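An Afternoon With the Laundry Robots

The open day at Stemine starts with everyone taking off their shoes. You leave them on a rack by the door, pull on a pair of gray felt slippers from a bin, and shuffle down a hallway into what looks for all the world like somebody's apartment. There is a kitchen with a fruit bowl. There is a couch with a dent in it. And there is a robot with two arms and two black hands, parked next to the dining table, waiting for somebody to give it something to do.

I've been to plenty of robot demonstrations, and most of them happen in big, bright halls where the machine stands behind a rope and picks up colored blocks. I like those too (I'd watch a robot stack blocks for an hour if you gave me a chair). But this one was about housework, and I had been looking forward to it since February, when the first notice went up and I signed up the same night.

Stemine rents the ground floor of an old print shop and has split it into 840 square feet of home and a much smaller strip of desks, where the engineers sit with their backs to the visitors. The home part is rearranged every few weeks. Rugs move, lamps move, and the bedroom has swapped places with the living room at least once. The robots are supposed to cope with all of it.

The program they were showing is called Plarnska, and its whole subject is clothes. Picking them up, sorting them, carrying them, and one day folding them well enough that you'd put them in a drawer without doing it over. If that sounds like a small ambition, try explaining to someone, in words, how to pick up a T-shirt. A cup has a handle and a rim, and it will be the same shape in five minutes. A shirt on a bed has no shape at all until you lift it, and then it has a new one, and by the time it reaches the basket it has had a dozen more.

Our group was 2 families, a few students, a retired couple who asked the best questions of the day, and me. We stood in the bedroom doorway in our slippers while the operator, a cheerful woman in a headset, explained the job. Clothes get left around the room. The robot has to find them, work out what's clothing and what's bedding, and get the clothing into the container on the floor. She tossed a sock over her shoulder without looking, and it landed half under a pillow. The kids loved that.

Then it was the robot's turn, and the room went very quiet.

It's slower than you want it to be. I'll say that right away. There's a stretch at the start when the arms drift up and stop, and you find yourself leaning forward as if that would help. But then one hand comes down, the fingers close on a bit of cloth you wouldn't have chosen, and up it goes, hanging from a corner, turning a little in the air. A boy near the front whispered "It's got it, it's got it," and I'm afraid I was whispering more or less the same thing.

The sock under the pillow took three tries. On the second one the robot picked up the pillowcase by mistake, held it, and set it back down. The operator was delighted. Telling one pale fabric from another is the hardest thing they do in that room, she told us, and a hand that lets go at the right moment took them most of the winter. The fingers came from Ó Ceallaigh, a small workshop that used to make clamps for picture framers, and she passed a spare one around so we could bend it. The joints have a nice soft give at the end, a bit like pressing on the pad of your own thumb.

On the wall of the hallway there's a whiteboard with a running tally. The morning we visited, it stood at 1016 garments picked up, with a smaller number below it, 67, labeled "bedding, sorry." I liked that board a lot. Most labs would keep the second number on somebody's laptop.

The question everyone wanted to ask was when. When could you have one at home, and would it do the stairs? The answer was that there's no date, and no, it won't do stairs. The next step is a longer trial with Stoltosden, a group of furnished short-stay apartments across the river, where the beds get changed all the time and guests leave things in places no engineer would think of. That trial will have a person watching at every moment, at least to begin with. One of the retired visitors wanted to know if the robot could tell clean clothes from dirty ones. It can't. "Neither can my grandson," she said, and the operator wrote it down.

After the main demonstration they let us set up the room ourselves, and this was the part I'd go back for. The kids draped things over the headboard. One of the students rolled a sweater into a tight ball and tucked it in a corner — a mean trick, and the robot drove right past it. I put a scarf on a chair, very neatly, like a person who wants the robot to do well. It took the scarf on the first try, and I felt proud of us both.

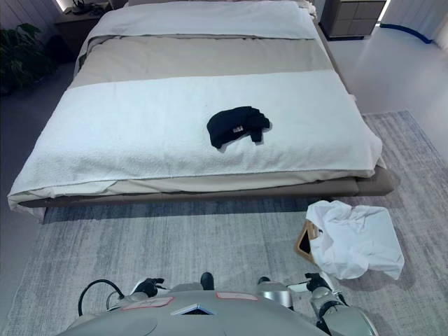 White on white is still the setup the engineers go back to when they want to make life difficult for the machine, and they'll happily talk about it for as long as you'll stand there. Dark clothes on a pale bed are kinder, they said, though a black top in a heap hides its own folds, and the hand has to guess where the edge might be. I stayed for that conversation long after the families had gone for their shoes.

Stemine plans to run the afternoons once a month through the summer. Groups are small, children are welcome, and you should wear socks without holes in them. The slippers run large.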